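Week 4 notes: What a workcell costs before it does anything

Okay, so last week we talked about choosing arms, and a bunch of you left thinking the arms were the budget. I get it! The arms are the fun line on the spreadsheet. I've put together six or seven of these tabletop cells by now, and on my first one I spent nearly all the money on hardware that moved and had to beg for table legs.

Today we're planning a two-arm cell for light tabletop work (sorting, putting away, handling cloth and utensils, that sort of thing). You'll use the same layout for your homework, so keep these notes handy.

Start with the job

Write one plain sentence about what the cell has to do, then list every object it will touch. Joscha Wunderlich, who taught this course before me, made people do this on an index card, and I still do it that way. If the card says "put the forks away and move the cloth," you already know you need something to put forks into, a gripper that can pinch fabric, and enough open surface between the arms for both of them to work. You haven't opened a catalog yet, and you've got a third of your shopping list.

Then ask what will change. Will the objects change every week? Will the walls? If you want to swap backgrounds, budget for printed panels and a frame you can bolt them to. Those panels tend to land in the "misc" row, and I'd like you to give them a row of their own.

The rows people forget

My budget template (the Putolell sheet, it's in the course folder) has these rows under the arms:

- Frame and rails. Aluminum profile, brackets, a bag of the right nuts. Order extra nuts. Then order more.
- Work surface. Pick something you can wipe down and replace.
- Wall panels and printing.
- Baskets and bins. Cheap, but you want a few shapes, and hooks if they hang.
- Cable duct, conduit, ties. I blew past this row on every build until the Grernstead one.
- Control boards, power, connectors.
- Spare gripper fingers. They wear, they chip, somebody drives them into the table.
- Task objects, with duplicates.
- Labor. Yes, your own hours too.

For the Grernstead cell, everything on that list except the arms and labor came to $1,339. That was with the frame cut to length by the supplier, and I'd pay for that again in a heartbeat (I do not miss the hacksaw).

Getting quotes

Get two quotes for the frame and two for the arms. For our practice exercise the arm vendors are Pluser and Sánchez. Pluser's quote looks cheaper until you read down the page: base plates and cabling are separate, and delivery is 30 days. Sánchez includes both and ships in 14 days. Put the two on the same footing before you compare them. I want to see a line for every item that one vendor includes and the other doesn't, even if you have to estimate it.

Ask about spares while you're still a customer they're trying to win. Ask what happens when an elbow joint fails, who pays shipping, and how long you'd be down to one arm.

Contingency

I use 15 percent on a first build and less on a repeat. Please don't hide it inside other rows. If your boss wants to cut it, fine, let them cut it where everybody can see it.

A finished layout to plan from

Keep this one open while you do the homework. Go through it with the template beside you and price what you'd have to buy: both arms and their base plates, the rails, the printed walls, the hanging mesh baskets, the bins on the surface, the duct along the front. Then the yellow material and the other small stuff between the grippers, which goes under task objects.

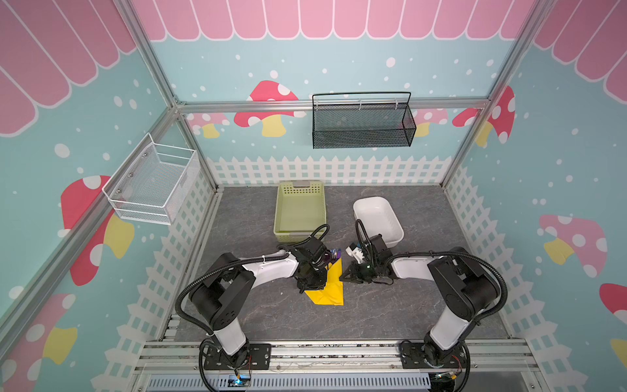
Homework

1. Fill in the Putolell sheet for the layout, using the Pluser quote first and then the Sánchez quote.
2. Mark each row "buy now," "buy later" or "already have." Assume you own basic hand tools and nothing else.
3. Cut your total by a tenth without touching the arms. Write a short paragraph on what you gave up.
4. Bring your index card. I'll collect them at the start of class, and we'll trade cards and try to break each other's budgets.

Questions about the notes: use the course mailbox | © Course staff, for enrolled students | Back to top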